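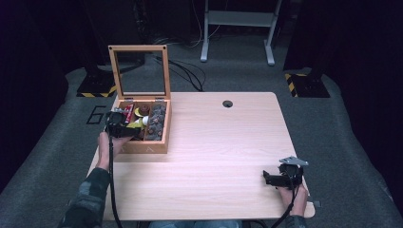 Penier trains packing staff to teach its robots

January 2, 2020

Penier, the gift box and candy packer, is moving 17 of its packing staff into a new training group that will teach robot arms to fill assortment boxes. The first arms are due on the packing floor in February.

The people in the group work seated at a table with a gripper in each hand, picking up truffles and wrapped sweets and setting them into divided boxes. Their movements are recorded and used to train the software, which is supplied by Fesska. Each person does two sessions of 60 minutes per shift and spends the remaining hours on the regular line.

Arnulfo Ayala has packed boxes at Penier for nine years and was one of the first to sign up. He said the work is easier on his back but slower than he is used to.

"With my fingers I can tell right away if a truffle is soft," Ayala said. "With the gripper you have to look. The first week I squashed a lot of them."

The company wants nearly 300 usable recordings for each box layout before an arm is allowed to try it. Recordings with a dropped or crushed piece are kept in a separate set. Aravind Raju, who runs the project for Penier, said mixed boxes take the longest to teach. Truffles are all close to one size, he said, while wrapped pieces slide, stand on end or catch on the dividers.

Pay stays at the packing rate, with a small hourly addition during sessions. Some employees had asked for a higher grade, and that question is still open. Penier has also agreed to tell staff which recordings are used and to let anyone leave the group with a week's notice.

Raju said no jobs will be cut this year. The evening shift, now 30 people, will get smaller as workers retire or move to inspection and shipping. The holiday rush will still be packed mostly by hand.

Ayala said he would like that in writing. "I don't mind showing it how to pack," he said. "I want to know where I'll be standing when it has learned."

Staff can put their names down for the second training group at the shift office until the end of the month.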